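### 3.2 Cable ties and slack

I went into this part of the Kirano study thinking cable routing was dull – I came out with opinions. 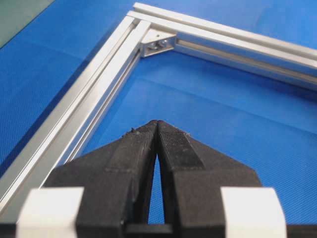 How long was each cable? They were all 330 mm, measured without the plug.

Pascal Hollmann and I argued about slack for most of November. I like a little extra.
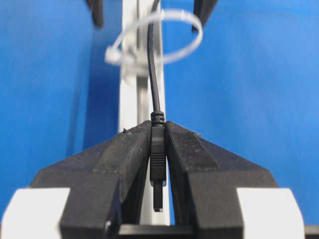
Slack is what saves a connector when somebody tugs. I kept the ties generous for that reason, and the zip tie here makes a big open loop around both post and cable. Pascal wanted them snug, so we tried 8 his way too.

The strain relief got its own check. 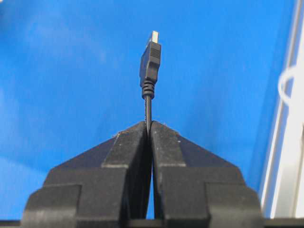

**Figure 2.** USB cable with ribbed strain relief.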